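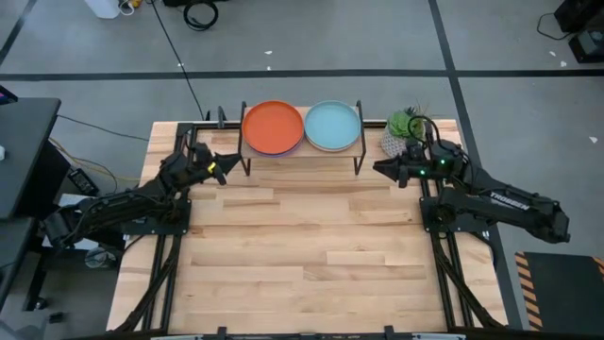
Gripper and controller trial: notes from the bench meeting, 1 June 2021

Minutes by me, Nia Morris. I said I'd keep these short and I haven't, sorry. If I've got something wrong, shout and I'll change it before they go in the shared folder.

1. Last time's actions

The plate shelf is up on the far side of the table, so that one is closed. The tape lines on the floor are done as well. The labels for the power supplies are not done. That was me. I'll carry it over.

We agreed the notes from the last meeting with one correction: I'd written that the Ketemik fingers were on loan until the end of the year, and they go back at the end of June. Bit of a difference!

2. Standard fingers against the Ketemik pads

We spent most of the meeting on this. The task is still the same one, lifting a plate off the little shelf, passing it across the middle of the table from one arm to the other, and putting it back. We've now logged 521 tries with the standard fingers and 309 with the Ketemik pads, and the gap in numbers is partly down to me swapping the pads over too late in the day more than once.

What we can say so far is that the pads are kinder on the pass. The second arm gets hold of the rim without the plate twisting, and you can be a bit sloppy with the angle and get away with it. Picking up off the shelf is another matter. The pads are thicker, and with one plate sitting on top of another they tend to bring both up together (I did this four times in a row and had to go and make a cup of tea).

There was a longish argument about whether stacked plates are a fair test. I think they are, because that's how people keep plates. The other view was that we should learn to do single plates properly first and stop making life hard for ourselves. We settled on keeping both but logging them on separate sheets, which we should have been doing from the start.

Somebody asked if we could file the pads down. No, we can't, they're on loan.

3. Controllers

We've been running the old Calter box and the new Olvera one on alternate mornings. I like the Olvera. It starts up quickly and the arms feel less jerky when they slow down near the plate, and I don't find myself holding my breath. The menus are horrible, though, and twice it lost the saved home position for the right arm. We couldn't make it do it again on purpose, so I've written down what I remember and sent it to their support address.

The Calter has never lost anything, but it is slow to take a change of speed, and everyone who used it grumbled about that. We aren't ready to pick. We'll give both another fortnight, same speed settings on each, and nobody is to "just tweak" the left arm halfway through a run. You know who you are.

4. Cables

Both bundles run down the sides of the table from the arm bases and we're keeping them like that. The loop up by the right wrist is the one I'm less happy with. When that arm reaches for the back corner the cable can brush the succulent, and I'd like to keep the plant where it is, as I want something awkward near the edge of the reach. We'll try a shorter loop and one more tie.

The coil on the floor beyond the table wants hanging up. The yellow cable by the black desk needs a cover over it before visitors come in.

5. Money

The quote from Jilirach for a second set of fingers plus spare mounting plates came to 2,388 pounds. There was a bit of a silence after I read that out. We'd like the mounting plates priced on their own before we say yes or no.

6. Anything else

Could whoever sweeps up please go round the back of the table too? There are little white scraps all over the floor there.

Actions

Nia: power supply labels, separate log sheets for single and stacked plates, chase Olvera about the home position, ask Jilirach to split the quote.
Whoever is on the morning runs: shorter loop on the right wrist, coil off the floor, cover for the yellow cable.
Everyone: write down which fingers were on before you start, not after.

Next meeting later in June, once the fortnight of controller runs is finished and before the Ketemik pads have to be packed up.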